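How do I put two half-round pipe brackets back together?

Asked in Home Repair – 2 answers

I took down a run of drain pipe under the utility sink to paint the wall behind it, and now I can't work out how the brackets go back. They are the plastic kind that come as two halves, 50 mm, bought as Geltby a few years ago. The box is long gone. I have the halves out on the table on a brown mat so I don't scratch anything.

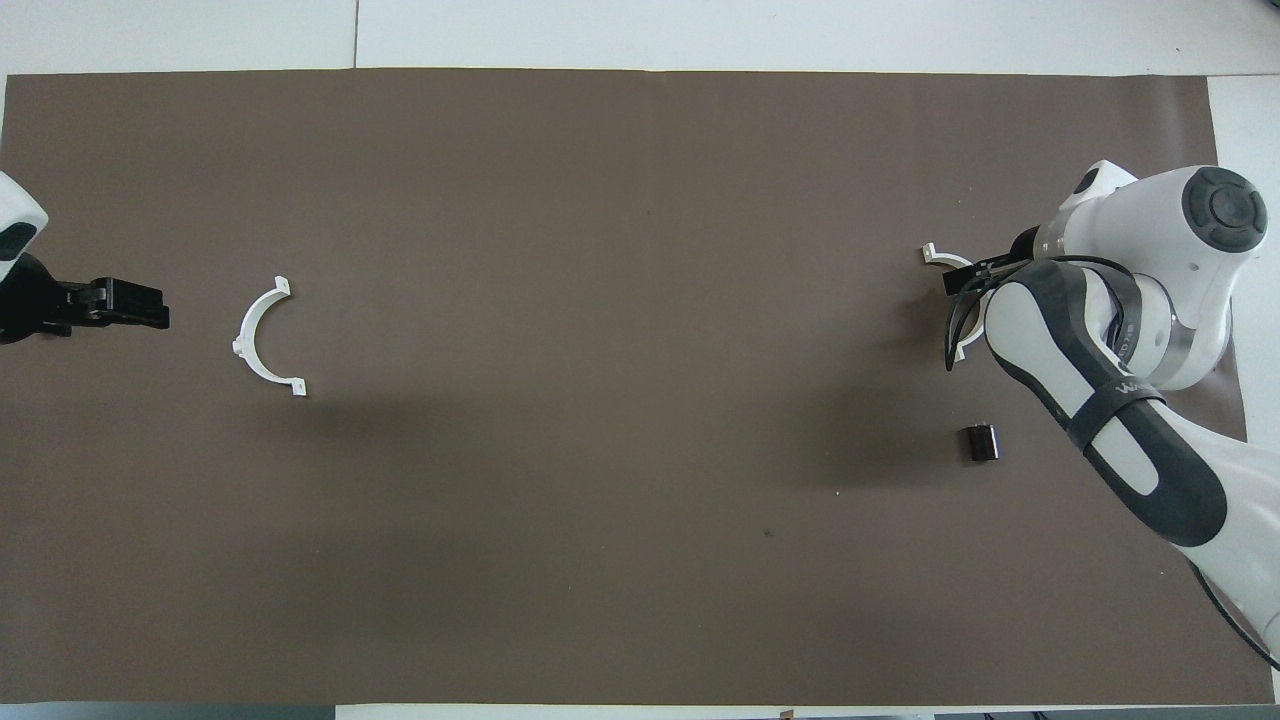

Benedetta Gatti
Flat faces of the tabs go against each other, one half on each side of the pipe. Put the back half up first with its wall screw, set the pipe in it, then bring the front half on and start both tab screws by hand before you tighten either one. If you tighten one side all the way first, the other side gaps and the pipe sits crooked. Leave them a little loose until the whole run is up and you have checked the slope.

If the pipe rattles, a strip of thin rubber inside the bracket fixes it. I used the Janier tape, which is sold by the roll.

Answer 2
just buy metal ones, plastic always cracks

Comment from the asker
Thanks Benedetta. Do the halves have to stay in their original pairs? I mixed them up in a bucket.

Benedetta Gatti
Not if they are all the same size and make. Hold two together before you screw anything – if the tab holes line up, they will work. Older Geltby ones had the holes set a bit closer in, so don't mix those with new ones.

Teresa Lynch
Check the screws too. Mine had rusted and I replaced them all while the pipe was down.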